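Gamdale Allotment Association – minutes of the autumn meeting
Held on September 27, 2019 in the Akley room

Chair: Jozef Wuyts. Minutes: Normunds Kuusk. Present: 26 members.

1. The minutes of the last meeting were read and accepted.

2. Water. The bill for the summer is 308 pounds. Members asked that the lower tap is repaired before the frost. Jozef will ask Bednárik for a price.
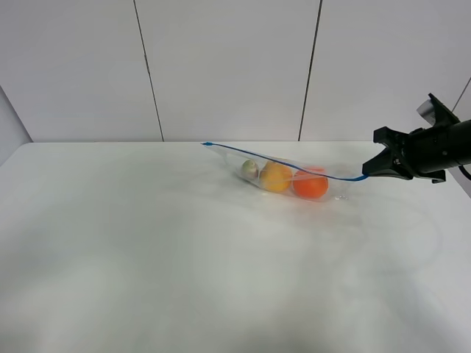 3. Harvest share. Plots 4 and 72 have again more than they can eat, and other members would like to take it. It was agreed to put the surplus on the shelf by the gate every Friday. Clear bags with a zip, like the one with the blue seal, are preferred, so that people see what is inside. Paper bags are also accepted.

4. Compost. The Silosach bins are full. Please do not add cooked food.

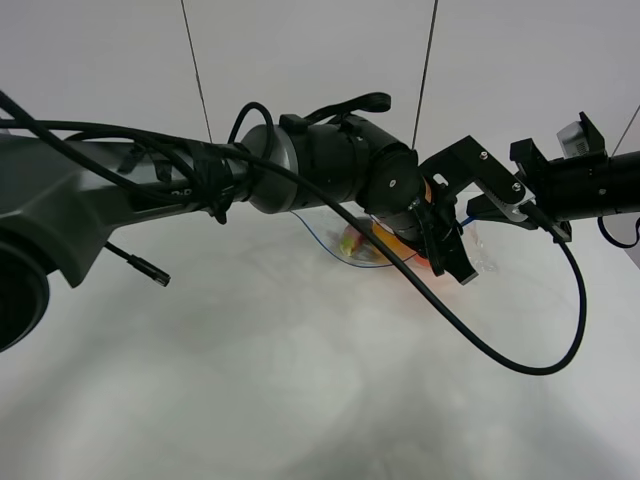 5. Show table. The members discussed where to display the vegetables at next year's show. Old doors were used before and they looked dark. Most were for a pale top, as in the photograph, and Normunds will look for one at a fair price – second-hand if possible.

6. Paths. Each member cuts the grass on the left side of his or her own plot. Jozef reminded that the middle path must stay free for wheelbarrows,

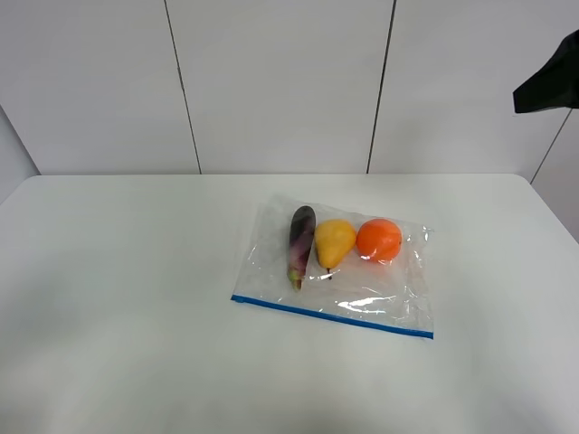 also at weekends, when most deliveries of manure arrive.

7. Any other business. None. The meeting was closed by the chair.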